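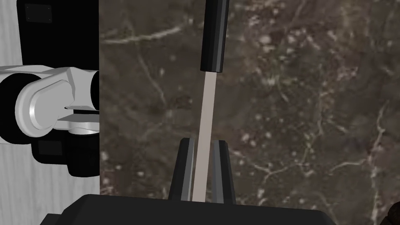 Buy the simulator time before you buy the arm, Tovonari's people told us within five minutes of coffee, and if the budget only stretches to one of them this year, make it the simulator.

I had come to the Hakirach open day with a notebook full of questions about arms, so that was a fun way to have my plan turned upside down! Our shop does small kitchen goods, packing and sorting mostly, and we've been putting money aside since March for a first robot cell. I figured I'd go home with a price and a lead time. I went home with a better list.

The morning was all on screens. They run the gripper work in simulation first, a two-finger gripper going after narrow things with dark handles, over a marble-patterned top, and you can stand there and ask them to stop wherever you like. I asked a lot. How close can the fingers sit to a thin flat piece? What happens to the budget if we need different fingertips for every product? (Fingertips turn out to be a small line. The hours spent trying them are the big one, and those hours are far cheaper on a computer.)

Yammine had the next room, and they were wonderful about money. They put a blank planning sheet on the wall and filled it in with us, line by line. Arm, gripper, mounting, guarding, training, spare fingers, and then a line I had never thought of, which was floor work. Their advice was to hold back 15 percent of the total for things you only find after delivery. They also asked everyone to write down how many different items the cell would handle in its first year. I wrote 400, looked at it, and crossed it out. We'll start with 100.

Lunch was soup and very good bread, and I sat with people from a bakery supplier who are leasing through Vukwood. They like it so far, though they said to read the part about who pays for shipping when a unit goes back. Noted, underlined twice.

The afternoon was a question session, and it ran long because everybody wanted to talk about lease or buy. For a shop our size the answer seemed to hang on running hours. Over 200 a month and buying starts to look sensible, at least on the numbers they walked us through. We're under that now, but I can see us getting there.

Next for us is a simulation trial with our own product shapes, and I've already started measuring handles. The next open day is in the spring and sign-up is through the Hakirach front desk. Bring your floor plan, they'll look at it with you.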